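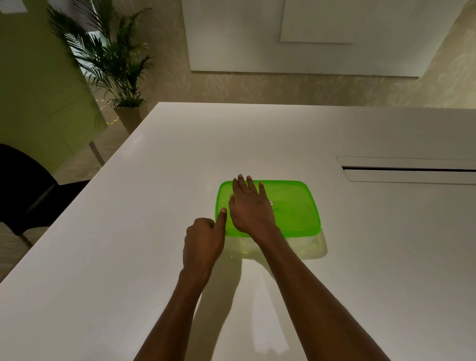 Hands on the green box! One more example for the robot to learn from.

How do you teach a robot to use a lunch box?

By the Sullo Kids page team

Quick question. How did you learn to open a lunch box? Somebody showed you, probably. Then you tried it. You spilled some grapes. You tried again.

Robots can learn a bit like that too. Except they need a LOT more showing.

At a lab called Brollow there's a robot in training. Its name is Dreltska. (Say it: DRELT-ska. Good.) Dreltska has two arms and zero clue about lunch boxes. So people do the job first, with their own hands, over and over, and every go gets recorded.

Each recorded go is called an example. A big pile of examples is called a data set. Fancy word, simple idea. Think of a sticker album, only with videos in it.

What's in one example?

A short video, for starters. Look at the picture again. One hand flat on top, fingers spread wide. The other one has a pointer finger touching the corner. Easy for you, you don't even think about it. But a computer has to work out which bits are fingers and which bits are box. See-through plastic is extra tricky, becuase the table shows through it.

Then there's a label. Somebody types in what the job was. "Open the box." "Slide the box left." No label, and the computer has a much harder time knowing what it's looking at.

How many do they need?

For the lunch box job, about 2,000. Yep. One person can do 40 before lunch if they don't stop to chat. After that, sore wrists. Snack time.

Why not just one really good one?

Say you only ever saw one dog in your whole life, and it was small and brown. Then a huge white fluffy one walks by. Is that a dog? Hmm. A learning program gets stuck the same way. So the people mix things up. Different boxes. Different hands. Box in the middle, box near the edge, box turned sideways. Slow goes and fast goes.

Mistakes too! A dropped lid can be useful, as long as it's labeled as a drop.

Then what?

The program, called Nambiar, goes through all the examples and hunts for patterns. Where do hands usually go first? What comes next? Then Dreltska gets a turn with a real box. On its first test it got the lid off 3 times out of 70 tries. Not great. So, more examples.

Try it at home

Grab a box with a lid and a friend. Tell your friend how to open it using only words, no pointing. They have to do exactly what you say and nothing else. Count how many instructions it takes. Then swap over. Use an emtpy box please, not one full of soup.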